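4장. 봉합 시연 데이터 기록

이 장은 Nullik 기록 소프트웨어로 양손 봉합 시연을 수집하고 구간 라벨을 붙이는 절차를 다룹니다. 로봇 기동과 원점 복귀는 3장을 마친 상태를 전제로 합니다. 수집한 데이터는 Xolalpa 정책 학습 파이프라인의 입력으로 쓰입니다.

4.1 준비

1. 봉합 패드를 고정대에 올리고 네 모서리를 클램프로 고정합니다.
2. 조명을 작업 영역 중앙에 맞춥니다. 주변부는 어두워도 됩니다.
3. 좌우 기구를 장착하고 콘솔에서 기구 인식 상태가 '정상'인지 확인합니다.
4. 손목 카메라 렌즈를 극세사 천으로 닦습니다.

주의: 렌즈를 닦을 때는 반드시 서보 전원을 끄십시오. 대기 모드에서도 팔이 움직일 수 있습니다.

4.2 카메라 설정

1. 설정 > 영상 메뉴에서 자동 노출을 끕니다.
2. 노출값을 26으로 입력합니다. 금속면 일부가 하얗게 날아가는 것은 허용하되, 실과 패드의 경계는 구분되어야 합니다.
3. '동기화 시험'을 실행합니다. 영상과 관절 기록의 시간차가 4 ms를 넘으면 케이블을 다시 연결하고 시험을 반복합니다.

참고: 노출값을 세션 도중에 바꾸지 마십시오. 바꾸어야 한다면 세션을 닫고 새로 시작합니다.

4.3 시연 기록

1. 세션 이름과 조작자 이름을 입력합니다.
2. 왼쪽 페달을 밟아 기록을 시작합니다. 화면 상단에 붉은 점이 표시됩니다.
3. 바늘 통과, 실 당기기, 매듭, 절단 순으로 한 땀을 완료합니다.
4. 페달을 다시 밟아 기록을 끝냅니다. 실패한 시연도 삭제하지 말고 'F' 표시를 붙여 저장합니다.

4.4 구간 라벨링

1. 저장된 시연을 라벨링 창에서 엽니다.
2. 기구가 실을 잡거나 놓는 시점마다 경계를 찍습니다.
3. 실이 오른쪽 기구에 감긴 것으로 보이고 왼쪽 기구의 집게가 닫힌 채 실을 물고 있는 듯한 프레임은 '루프' 구간 후보로 표시합니다. 확정은 앞뒤 프레임을 재생해 본 뒤에 합니다. 아래쪽에 이미 완성된 매듭이 보여도 라벨에는 영향을 주지 않습니다.
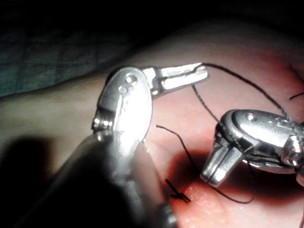
4. 짧은 실 조각은 '잔여 실'로 따로 지정합니다. 작업 중인 실과 같은 색이면 자동 추적이 둘을 혼동할 수 있으므로 추적선을 직접 확인하십시오.
5. '검토 요청'을 눌러 두 번째 라벨러에게 넘깁니다.

4.5 기준 데이터셋

배포본에 포함된 기준 데이터셋은 시연 249건으로 구성되며, 이 중 54건은 검증용입니다. 라벨은 Maricruz Ochoa와 Dymphna Mac Mathúna가 각각 독립적으로 작성한 뒤 불일치 구간만 합의로 정리했습니다. 검증용 시연을 학습에 섞으면 결과를 기준값과 비교할 수 없습니다.

최종 개정: 2018년 9월 10일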